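Enamelled cookware

Enamelled cookware is metal cookware covered with a thin layer of glass. The metal, usually cast iron or sheet steel, gives strength and carries the heat, while the glass keeps food and water away from it. It is a wonderfully simple idea, and one that took a very long time to get right!

How it works

Vitreous enamel starts as frit, a glass that has been melted, poured into water so that it shatters, and then ground to a powder. The powder is dusted on dry or mixed with water and clay to make a creamy liquid called slip. Once coated, the piece goes into a kiln at around 800 °C, and the powder melts into a smooth skin that grips the metal underneath.

The hard part is that glass and metal grow and shrink by different amounts as they heat and cool. If the two are badly matched, the coating cracks or flies off in flakes. Makers of early wares lost a great many pots this way, and the answer was a ground coat, a first layer containing small amounts of cobalt or nickel oxide that helps the glass to hold. Ground coats tend to be dark, and a chip in an old white mug will often show a blue-black ring for exactly this reason.

History

People have fused glass to metal for thousands of years, mostly gold, silver and copper, and mostly for jewellery. Putting it on iron came much later. German workshops were trying it in the eighteenth century, and by the second half of the nineteenth century enamelled kettles, basins and pans were pouring out of factories across Europe and North America. They were light, cheerful and easy to wash, and a household that had only known bare iron must have found them a marvel.

Speckled and marbled finishes are a delight in their own right. Many began as a way of hiding small faults in the glaze, and collectors now hunt for the boldest swirls.

Cast iron and steel

Cast iron pieces are heavy and slow to warm, but they hold heat beautifully and suit stews, bread and anything left to tick over for hours. Steel pieces are thin and quick. They are splendid for boiling water, making jam or cooking over a camp fire, though thick sauces can catch on the bottom.

Colour

Cobalt gives blue, chromium gives green, and iron gives browns and reds. White comes from tin, antimony or, in most modern wares, titanium. Many pots are white inside and coloured outside, and the pale lining lets the cook see how far the onions or the butter have browned. 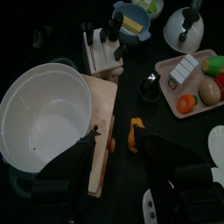
Care

Enamel is hard, but it is still glass. Sudden changes of temperature can craze it, and so can heating a pan dry. Wooden or silicone spoons are kinder than metal ones. Burnt-on food usually lifts after a soak in warm water and bicarbonate of soda. A chip on the outside or the rim can be dried well and lightly oiled to slow the rust, but a pot that is shedding glass on the inside should no longer be used for food.

Related articles
Cast iron
Dutch oven
Glaze defects
Jam pan
Kiln
Tinplate
Vitreous enamel signs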